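Forum Manipulation et apprentissage > Méthodes > Segmentation des échecs de saisie en contenant souple

kocsis_k
Bonjour à tous. J'ai repris la méthode de Pleden pour la saisie en contenant déformable : 1 143 essais, politique entraînée par imitation, 200 démonstrations. Taux de réussite : 88 %. Le papier annonce davantage, mais sur bac rigide. Quelqu'un a reproduit avec des parois souples ?

despina.toma
Oui, en février, chez Fustano. Même ordre de grandeur. Le tissu éponge passe bien, les objets lisses et arrondis beaucoup moins. Comment comptes-tu un essai où la pince accroche la paroi et ramène quand même l'objet ?

kocsis_k
Réussite, si l'objet est déposé.

S_Triantafyllou
Pas d'accord. Si le sac se déplace, l'état initial de l'essai suivant n'est plus celui du protocole. Tu mélanges deux distributions. Il faut une classe à part, sinon le 88 % n'est pas comparable.

despina.toma
Le protocole n'impose pas la position du contenant, seulement celle de la base du bras. Je garderais la réussite et j'ajouterais le déplacement du sac en variable continue.

S_Triantafyllou
Une variable que personne ne lira dans le tableau final.

anju_l
Vous recalibrez la caméra fixe entre les séries ? Chez nous une dérive de 2 mm suffisait à dégrader les saisies près du bord.

kocsis_k
Une fois par série. Je relance avec une classe séparée et je publie les deux chiffres. Configuration en pièce jointe, sac en papier renforcé au ruban noir, objets mélangés.
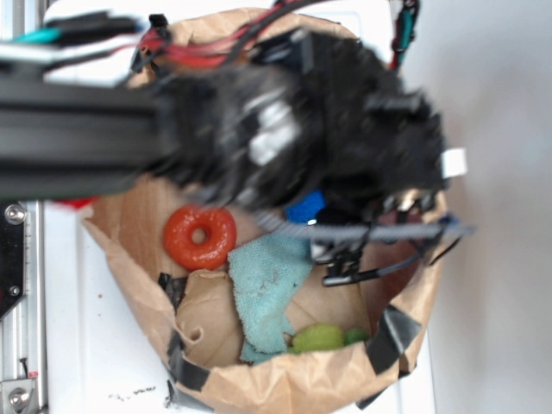
Pourquoi séparer les essais où la pince touche la paroi du contenant ?

Pour que le taux de réussite reste comparable d'une série à l'autre : un contact peut déplacer le contenant et modifier les conditions de l'essai suivant.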